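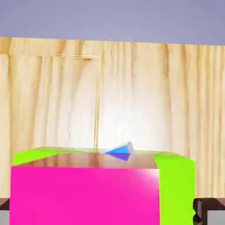 LEDTHORPE, 2022-07-05. Prullelel today released Mets 2, a tool for teaching robots by remote control inside a simulator, where dropped objects cost nothing to replace. An operator steers a virtual arm through a task, and Mets saves every move, hesitations included. A new skill takes around 40 demonstrations.

"My first seven were mostly a record of me apologizing to a pyramid," said product lead Triin Lapiņa. "We kept them out of the training set."

Mets 2 is free to schools.

Press contact: Uldis Navickas, Prullelel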